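3.2 Collecting the demonstrations

We did all our teaching by remote control, and I'll admit I was hopeless at it to begin with. The operator moves a small hand controller, the arm follows, and we log everything from the wrist view. In the end we kept 246 demonstrations on the motherboard task - I threw out plenty more where my hand wobbled near the socket (Figure 2).
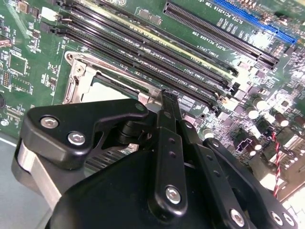
Figure 2. Wrist view with the gripper at the CPU socket, memory slots behind.

Geser reckoned we should've guided the arm by hand instead, as you feel the contact straight through your fingers. Fair point! I tried it for an afternoon, but my own arm kept blocking the wrist view, so we went back to the controller and slowed the motion near the board. Each demonstration was then trimmed to 800 time steps.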